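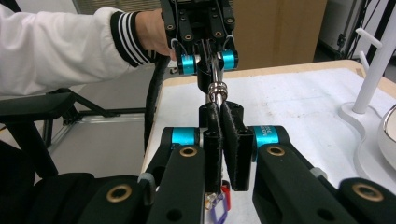
Journal > Grimivmont > March

Awake at 5:40 with the radiator knocking again. Lay there doing the arithmetic on the sleep diary and decided it was a waste of a month. The idea, according to the leaflet Nerys Prosser pressed on me, is that you write down when you went to bed, when you think you fell asleep and how you felt in the morning, and after four weeks a pattern appears. I have three weeks. The pattern is that I sleep badly when I'm worried and better when I'm not. I could have told them that for free.

Went to the town meeting last night, mostly to get out of the house. It was about the spring. Somebody has decided that the water at the top of Fakell Lane is good for you, and now there is a plan to put a little stone basin around it and a sign with the date 1942 on it, which is supposed to be when a soldier home on leave washed his bad eye there and could read the newspaper by supper. Arwel Skyrme told this story standing up, with his cap in his hand. He told it well. I noticed that last fall the soldier had a bad knee.

I asked who the soldier was. Arwel said the family moved away. I asked which family, and he said it would come to him. Then Szu-yu Chang, who is usually on my side in these things, said that it didn't matter much if it was true as long as people liked walking up there, and there was some clapping. I suppose she has a point about the walking. The lane is nice this time of year, if you have the boots for it. But a sign is a sign. People believe a sign. Put a year on it and they stop asking.

The money is the other thing. The basin is priced at $2,074, and I would love to know who came up with the 74. Haf Prydderch passed the estimate around and it was one page, with "stonework and sundries" on a single line. I have been hearing about sundries my whole life and I have yet to meet one that came in under budget. Marín, the firm that would do it, also built the bus shelter, and the bus shelter leaks at the back corner, right where you'd want to sit.

They took a vote on getting a second estimate. I voted yes. It passed by 2, so I'm not the only crank in Grimivmont.

Walked up to the spring myself this morning after coffee, to be fair to it. Frost still on the north side of the wall. The water comes out from under a flat rock, no thicker than my thumb, and runs off into the ditch with everything else. I drank a handful. It tasted like cold rock. My eyes are the same as they were, and my hip is a little worse from the climb. There was a sheep up there looking at me the whole time with what I took to be pity.

On the way down I met Azadeh Dehghan carrying two big jugs to fill. She has been making her tea with it since Christmas and says she hasn't had a cold. I said I haven't had a cold since Christmas either and I drink from the kitchen tap. She laughed and said maybe the tap comes from the same place. I hadn't thought of that. It might. I should look it up – there must be a map at the county office, though the last time I went in there for a map I came out with a form.

Soup for lunch, the end of the barley. Spent the afternoon in the boxes from the attic looking for anything from the forties, half hoping to find Arwel's soldier and ruin my own argument. Found Mother's recipe cards, a receipt for 107 fence posts, and a tin of Skerkasine, the liniment my grandfather rubbed on everything, including the dog. The lid says it relieves stiffness, chills and low spirits. There's a bit left in the bottom, gone hard and brown. He swore by it and lived to be very old, and he also walked six miles a day and never sat in a chair with arms. I know which one I'd credit.

Put some on the hip anyway. It smells of tar.

Phoned Haf about the wording for the sign. She read me the draft: "Known for its healing properties." I suggested "said to be," and she wrote it down, or said she did. I'll see it when it's printed.

To bed at ten. I'm not filling in the sleep diary.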